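Fesden Community Reading Rooms
Progress report to the Vultar Fund
August 21, 2025

The grant has now paid for two reading rooms, one in Fesden and one in Adugna. Both opened to the public in March and both have kept their planned hours, apart from a week in Adugna when the water was off in the whole street.

Spending

We have spent most of the first payment. The largest item was shelving, which came in under the quote. Books cost more than we had allowed for – large print titles in particular – so we moved the saving across, as agreed by email. There is 2245 left in the furniture line and we would like to carry it into the next period. Receipts are in the folder sent with the last claim.

Opening and use

Fesden is busiest after school and quiet in the mornings. Adugna is the other way round, mainly older people who come in for the newspapers and stay until lunch. We had expected more evening use at both sites. From next month Fesden will close an hour earlier on weekdays and open on Saturday mornings instead.

The homework table in Fesden is full most afternoons. Parents have asked for a second one and there is space for it by the back window if the leaflet rack is moved.

Book stock

The Dostumport library service lent us 100 children's books on a rolling loan. These are swapped each term and the first swap went smoothly. The loan does not cover books for teenagers, and this is the weakest part of our stock. We have asked two local schools for lists of what their pupils want to read. One has replied, mostly with comics and football annuals, and we have ordered from that list.

Problems

The Adugna lease took longer to sign than planned and we paid for storage in the meantime. Damp on the north wall there has been treated by the landlord, but we are keeping shelves off that wall until after the winter. The online catalogue is behind. Adugna is fully entered and Fesden is still on cards.

Next period

We will finish the Fesden catalogue, start the Saturday opening and hold a book sale of withdrawn stock in both rooms. The remaining furniture money would go on the extra table and reading lamps for Adugna.

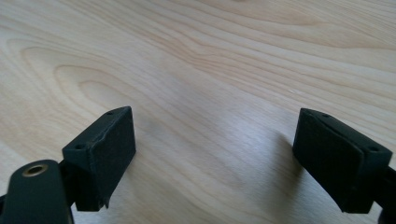 We would need a decision on the carry-over before placing the furniture order, as the supplier holds prices for a month only. The next claim form will follow with the bank statement.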